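Changes to part sets in the Sirnell hire library 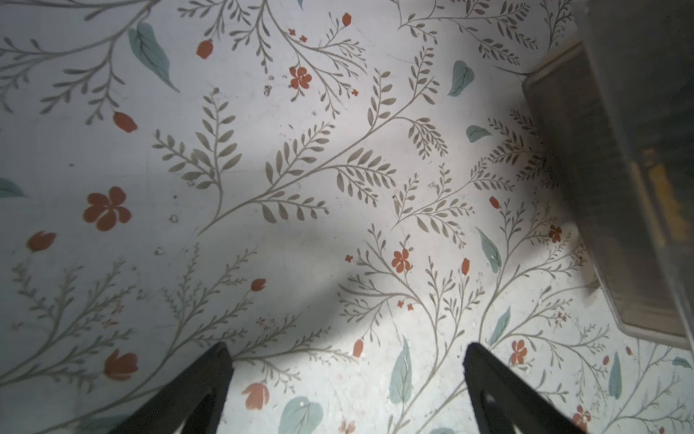 Heledd Penry
Music Librarian, Sirnell Scores

20/03/2019

From April the hire library will send out string parts in a new standard set. The old set was fixed at a time when most of our borrowers were full orchestras, and it no longer matches what is asked for. Any order already confirmed will be filled on the old basis unless you write to change it.

The new set is one score, wind and brass parts singly, and strings at 4.4.3.3.2. Extra string parts can be added at the time of order, up to 8 per section, at no charge. Above that number each part is billed separately. Choirs hiring vocal scores are not affected, and the minimum order stays at 20 copies.

Page turns
Tapio Kinnunen has finished resetting the second violin and viola parts of the Atinga Suite. The turn in the middle of the third movement, which fell in a run of quavers, has been moved back to the six-bar rest at letter K. Rehearsal letters are unchanged. Bar numbers are now printed at the start of every line, where the older parts had them every ten bars. Please do not mix old and new parts on the same desk — the page numbers differ from page 7 onwards.

Transposed parts
Horn parts in F are supplied as standard. Parts in E flat exist for nine titles and can be requested by adding "E flat" after the catalogue number. Clarinet parts in A have been withdrawn for the Flusau Dances, where the only movement that called for them has been rewritten for B flat. The concert-pitch score has been corrected to match. If your score shows a change of instrument at the head of movement four, it is the earlier printing and should be returned.

Markings
Bowings and cues should be entered in soft pencil only. Parts returned with ink, highlighter or adhesive tabs will be charged at the replacement rate. Pencil marks need not be rubbed out before return, except in percussion parts, where several players may share one copy and earlier stick markings cause confusion.

Errata
Skarkari, Overture: trumpet 2, bar 114, third beat should read G natural. Bassoon 1, bar 61, the clef change is one bar late. Regula Egger sent in both corrections and a slip is now included with each set.

Returns are due within 20 days of the last performance date on the order form. Questions on billing go to Everett Wojcik, and all others to the library desk.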